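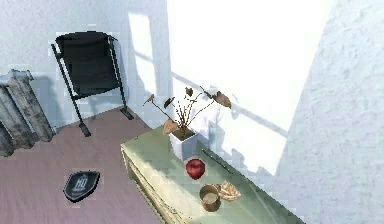 Spent the morning at the Clevus open day and I'm still smiling! Meenakshi Annamalai walked us through the simulator, room by room, and never once hurried a question.

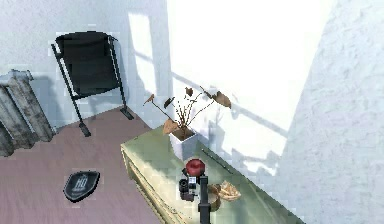 She says they practice every pickup on screen first - 811 runs this April alone - and I could have watched apples all day, folks.
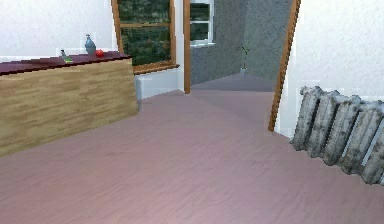

Aliyu wondered whether the simulated rooms ever get rearranged between runs.

I'd asked the very same thing! She told us they do, now and then.
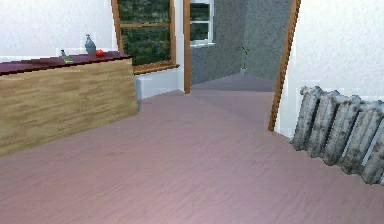
Next open day is 09/10/2018 - bring the kids, and do come early.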